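A Tennis Ball, a Plate and a Lot of Arguing: Inside the Zistudum Robotics Club

22 June 2026

The Zistudum student robotics club has 12 members, one simulated arm and a task that sounds too easy to fill a semester: get a tennis ball onto a plate. The club's president, a second-year mechanical engineering student, could talk about it all afternoon, and very nearly did.

"People hear 'ball on a plate' and they're polite about it," she told me. "Then they sit down and try it, and they don't want to leave!"

The project is called Pemon, and it runs entirely in simulation. Members build the room, place the objects and write the code that moves the arm. A plate, a tennis ball and a book are all on the table in the current layout. 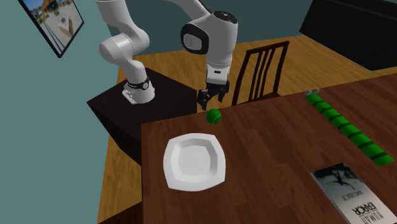 "We started in April with just the arm and a bare floor," she said. "Our first controller went straight through the table. We cheered anyway, it was moving!"

Since then the club has logged 151 runs, each one saved with notes on what the code was trying to do. New members read the notes before they write a line. They also split into 3 teams, and each team defends its approach at the weekly meeting (loudly, I'm told).

The biggest argument so far has been over the fingers. One team wants them wide open until the last moment, another wants to narrow them on the way in.

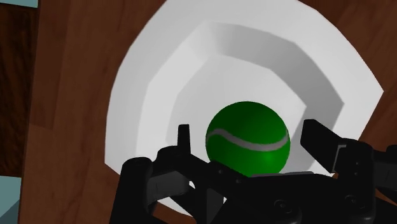

"A ball is sneaky," the president said. "If one finger touches before the other, it rolls, and then your lovely plan is for a ball that's somewhere else. I love that problem. You can work on it for 15 minutes or for a whole weekend."

Next up is the Zavden Cup, a student contest where the objects get shuffled before every attempt. She's already rewriting the team's search code for it, and she wants first-years on the keyboard when the day comes.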